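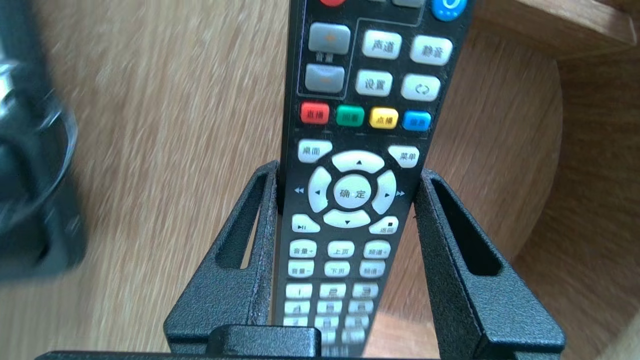 Wrist camera view of a television remote control held between the two fingers of the Cell 2 gripper.

About Sernero

Sernero is a service company for small robot cells. We set up, maintain and repair single-arm handling cells for manufacturers, repair centers and technical schools. The company was founded by Mercedes Taipe and Elis James, who had worked together for several years on packaging lines before opening a workshop of their own. Sernero now looks after 47 cells under annual agreement and takes on a limited number of repairs from other customers.

Our work begins where the installer's work usually ends. A cell that performed well at handover will drift over time: fingers wear along their inner edges, fasteners settle, cables stiffen, and a wrist camera moves slightly in its bracket. Sernero keeps a written record for each cell in its care, and every visit is entered in that record before our technician leaves the site.

Cell 2

Cell 2 is the reference cell in our own workshop. It is used to train new technicians, to test replacement parts before they are sent to customers, and to reproduce faults reported from the field. Its gripper is black, with two tapered fingers, each of which has a slanted slot. The camera at the wrist looks along the fingers toward the object being held.

The cell is maintained by Ya-wen Hung, Head of Service, under the same schedule we apply to customer equipment.

At the start of each shift, the technician on duty wipes the fingers and the camera window with a dry lint-free cloth, opens and closes the gripper through its full travel, and compares the camera view with the stored reference view. Any change in the position of the fingers in that view is noted, even when the cell is still picking correctly.

Once a month, the fingers are removed and inspected on the bench. Scuffing on the inner edges is normal and is recorded. A finger with a raised burr or a visible step is replaced, and the opposite finger is replaced with it. The finger screws are discarded and new ones fitted to the torque given in the cell record. The camera bracket is then checked for play and the tool center point is taught again.

Each August the cell is taken out of use for its annual service. The arm is returned to its home marks, the wrist cable is renewed, and the controller backup is restored to a spare unit to confirm that it can be read.

Grip Checks with Everyday Objects

After any work on the fingers, Sernero carries out a grip check. Gauge blocks are used first, followed by ordinary household objects. A television remote control is a useful test piece: it is long and narrow, its casing is smooth, and its face is covered with soft rubber buttons that must not be pressed by the fingers. The remote is gripped by its side edges and held upright. Technicians look for contact on both edges and for any lean to one side, and the result is entered in the record with the grip force used. A lean is not in itself a fault, but one that grows from one check to the next is investigated.

The procedure was drawn up by Gayan Fakir, our Applications Engineer, and is filed as Work Instruction 2469. Customers under agreement may request a copy in English or Spanish.

Repairs and Spare Parts

Grippers and wrist assemblies may be sent to our workshop for repair. Each unit is photographed on arrival, cleaned, and tested before it is taken apart. Customers receive a written estimate, and no parts are ordered until it has been approved. Worn parts are returned with the repaired unit on request.

Replacement fingers are machined for us by Drakia. Service records are kept in Traltus, our maintenance log, to which every customer has read access for its own cells.

Training

Sernero offers a short course for operators and a longer course for maintenance staff. Both are taught at Cell 2 in small groups. Participants remove and refit a pair of fingers, teach the tool center point and complete a full grip check under supervision. Luminița Bogdan, Training Coordinator, arranges dates and can advise on which course is suitable.

Contact

Inquiries about service agreements, repairs and training may be made through the contact form on this site. Customers reporting a fault are asked to include the cell number and the date of the last entry in the cell record. The workshop receives deliveries from 8:00 a.m. to 4:00 p.m. at the rear entrance.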